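Visit to the Clesedar frame works, Itdale
5 November 2018

Marloes Bakker and I took the early bus out to Itdale for the open day. Entry was free but you had to book, and we were put in group 6. The works is at the top of Liang Road, past the old goods yard, and it is a steep walk with a bag.

The timber store
They buy in oak, ash and a little cherry. Boards stay in the store until the moisture readings settle, and each stack has a card with the date it came in. The firm sold 2146 frames last year, most of them to small galleries.

Cutting and joining
The mitre saw was running, so we watched from behind a screen. Corners are glued, clamped overnight and then pinned. Our guide passed round two failed joints, one starved of glue and one cut slightly off the angle.

Finishing
Oil or wax only, no spray. A warm orange-brown is the colour most people ask for, and it suits a plain rectangular wooden frame well.
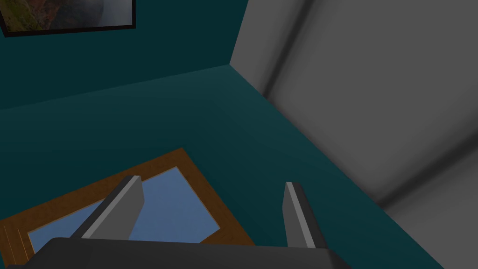 Shop and tea room
Seconds start at 400 crowns and a large oak frame is 775. Marloes bought a small one in ash. Tea was served in the Ziruvura room upstairs. The last bus down leaves before the works closes, so check the times.

Femke Bakker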